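会议桌的桌面

一张会议桌从出厂到报废，平均要被擦拭多少次，行业里没有可靠的统计。能统计的是它的损坏部位。办公家具维护商Ginting的维修单按部位归档，去年经手的会议桌共771张，其中桌面中央区域的问题很少，绝大部分工单集中在三处：桌沿、线缆口周边、以及常年放置文具的那一小块位置。

这三处恰好也是开会时最少有人留意的地方。

先说桌沿。木纹会议桌的桌沿有两种常见做法，一种是直边，封边条与桌面齐平；另一种是倒圆边，边角有一段过渡弧面。直边的问题在于受力集中。椅背推到桌下时，最先接触桌子的往往就是椅背上缘，碰撞高度取决于椅背与桌面的高差。椅背高出桌面的，磕的是桌沿立面；低于桌面的，可以整个推进去，但扶手又可能顶住桌面下缘。设计师Yusri Sopacua为办公空间做过多年家具配置，他的做法是先定椅子，再定桌子，与多数采购流程相反。他的理由很简单：桌子的高度规格变化小，椅子的变化大，先把变量大的那个固定下来，后面的计算才有意义。

圆背椅在会议室里一直占有相当比例。贝壳式的弧形椅背包裹性较好，视觉上也比直背椅柔和，缺点是占宽。同样长度的一面墙，直背椅可以并排放得更紧，弧背椅则因为最宽处在椅背中段，彼此之间要留出余量，否则面料会互相摩擦。织物面料的摩擦痕迹表现为起毛和颜色变浅，皮革类面料表现为表层发亮，后期开裂。两种痕迹都出现在椅背两侧，都不可逆。

靠墙备用椅的间距因此是一个需要提前算好的量。Sopacua给出的标准是，椅背与墙面之间留出6厘米，靠墙一侧在地面贴定位条，由定位条限制椅脚，避免椅背顶到墙上。浅色墙面尤其需要这道措施。灰蓝、米白一类的墙漆，擦痕非常显眼，局部补漆又很难与旧漆面完全一致，往往要整面重刷。一条定位条的材料费可以忽略不计，重刷一面墙需要清空半个会议室。

再说线缆口。早期的会议桌在桌面上开一个圆孔，盖一只塑料盖，线从孔里穿上来。圆孔的直径限制了插头的大小，盖子也容易丢失。现在更普遍的是长条形翻盖线缆盒，嵌入桌面，盖板合上时与桌面接近齐平，打开后露出电源和信号接口。部分厂家还会在线缆盒外围再嵌一块异色面板，把开孔区域与木纹桌面分开。

这块面板的作用有两个。第一，线缆盒的开孔需要较高的加工精度，在小块面板上开孔，废品损失小于在整张桌面上开孔。第二，接口需要升级时，可以只更换面板，桌面保留。Tremton的会议桌产品线采用的就是这种结构，其面板接缝的公差控制在0.2毫米以内，维护手册要求接缝处每季度清理一次。

清理的对象是灰尘和饮料残留。接缝的宽度虽小，液体仍会沿缝渗入。水的危害有限，含糖饮料和加奶咖啡则会在缝内干结，把翻盖的转轴粘住。转轴粘住后，使用者通常会用指甲或笔尖去撬，金属盖板的边缘由此变形，盖板从此合不平。Ginting的工单中，“盖板翘起”一项共有200条，维修人员拆开后，转轴附近有干结物的超过半数。

正确的清理步骤如下。断电，打开盖板，用软毛刷沿接缝方向刷一遍，再用拧到不滴水的超细纤维布擦拭。转轴处如有粘连，用棉签蘸少量异丙醇点涂，等待一分钟后缓慢开合数次。不要使用润滑油。润滑油会吸附灰尘，短期内开合顺畅，几个月后阻力比清理前更大。

盖板常见的表面处理是阳极氧化或拉丝喷涂，两者都怕碱性清洁剂。保洁人员习惯用一种清洁剂擦完整张桌子，桌面没有问题，金属件却会逐渐发花。解决办法是在保洁清单上把金属件单列一行，指定中性清洁剂。

第三处是文具位。

会议桌上是否应当常设文具，不同公司的规定差别很大。一派主张清空，散会后桌面不留任何物品；另一派主张在固定位置放笔筒和纸张，减少与会者临时找笔的时间。Stolura的行政部门在十月做过一轮内部比较，两种方式各执行了两周，结论是会议准点开始的比例没有差别，但常设文具的房间里，笔的消耗量明显更高。此后该公司改为流动式管理：文具集中放在一只带分隔的透明收纳盒中，会前由行政人员带入，按人数分发，会后收回。

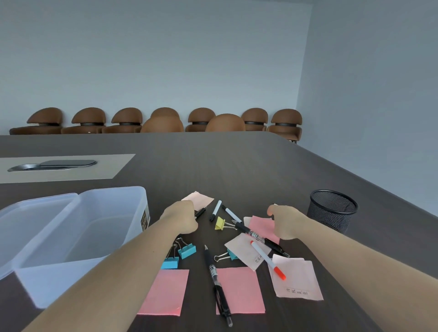
流动式管理对容器有具体要求。盒体要透明或半透明，不开盖即可判断余量；内部要有分隔，书写工具与纸张、便签分开；底部四角要圆滑，或者加贴毛毡垫，因为收纳盒在桌面上是被拖动的，很少有人会把它完全提起再放下。硬质塑料底与木纹桌面反复摩擦，会留下一组平行的细划痕，方向与拖动方向一致。深色桌面上这种划痕在侧光下十分清楚，正上方的顶灯反而照不出来，所以验收时应当蹲下来，让视线与桌面接近平行。

笔筒的问题与此类似，但集中在底圈。金属网笔筒自重轻，通风，不积灰，清理时倒扣轻敲即可，是办公室里寿命较长的一类容器。它的弱点在于底部。喷涂层磨掉之后，金属丝直接接触桌面，边缘的线头可能刮伤漆膜。选购时应检查底部是否有整片底板，底圈是否卷边。口沿卷边保护的是手，底圈卷边保护的是桌子，两者最好都有。已经购入而底部裸露的，可以裁一片圆形软木垫贴上，垫片直径比筒底小两毫米，以免边缘翘起后积灰。

笔筒的摆放位置也值得讨论。靠近桌角的位置取用方便，代价是容易被衣袖或电脑包带倒。Sopacua建议笔筒中心距任一桌沿不少于一个手掌的长度，并且避开线缆盒翻盖的开启方向。后一条常被忽略。盖板打开后，连接线会从盒内拉向各个座位，线的走向与笔筒重叠时，笔筒被带倒是迟早的事。

分类方面，笔筒只放书写工具，不放剪刀、美工刀和长尾夹。长尾夹沉在筒底，取出时需要把整筒倒空；刀具则应当放在收纳盒的独立格内，刀刃收回。收纳盒如果只有两格，一格放书写工具和橡皮一类的小件，另一格放纸制品，刀具另外配一只带盖小盒。格子不必装满，留出三成空间，手才能伸进去。

清空桌面的顺序也有讲究。先收纸，再收笔，最后收容器。纸张压在笔下面时直接抽取，笔会滚落；先把散落的笔拨到一侧，纸取走之后再统一装回，动作最少。收完之后，从离门最远的一端开始擦，沿木纹方向单向推进，遇到线缆盒停下，换布，单独处理金属件，再继续。一张布擦到底，会把盖板缝隙里的灰带到桌面上。

擦拭之后是椅子归位。桌边的椅子推入桌下，椅背与桌沿保持一指宽的间隙；靠墙的椅子对齐定位条。归位的次序是先墙边、后桌边，反过来做，桌边的椅子会挡住通道，还要再挪一遍。

成本方面，Lovarell为一间中型会议室编制过年度维护预算，包括中性清洁剂、超细纤维布、毛毡垫、软木垫、定位条和封边修补蜡，合计539元，不含人工。其中修补蜡的单价最高，用量却最小，一支可以使用两年以上，前提是用后旋紧，存放处避开暖气。

修补蜡适用于深度不及底材的划痕。取与木纹中较深一级颜色相同的蜡，软化后垂直于划痕方向填入，用塑料刮片刮平，再用干布沿木纹方向抛光。颜色宁深勿浅，浅色填补在深棕色桌面上会形成一条亮线，比原来的划痕更显眼。划痕如果已经露出底材，或者封边条已经脱开，应当停止自行处理，联系厂家更换封边。脱开的封边条不要用瞬干胶临时粘合，固化后的胶层会妨碍新封边的贴合，维修人员需要先花时间把它铲掉。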